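## Hand-washing FAQ

**Can I really wash a sweater at home?**
Yes, and it's so satisfying! Fill a basin with cool water, add a little mild soap and let the sweater soak for 16 minutes. I use Fleury flakes, but baby shampoo does the job too.

**Do I have to sort everything?**
Keep darks and whites apart in the water (I learned this with a navy cardigan and my best pillowcase).
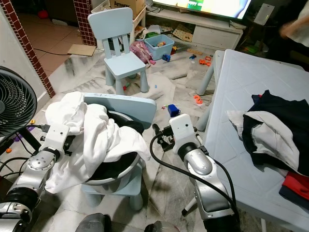
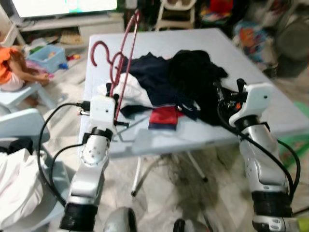 **How do I get the water out?**
Roll the sweater in a towel and press. Don't wring! Florencia Lagos kneels on hers, and I love that.

**Can it go on a hanger?**
Cotton shirts, sure. Wool should lie flat, or the shoulders stretch.

**How often should I wash wool?**
Less than you think! I do my winter ones four times a year, with the last big wash in July.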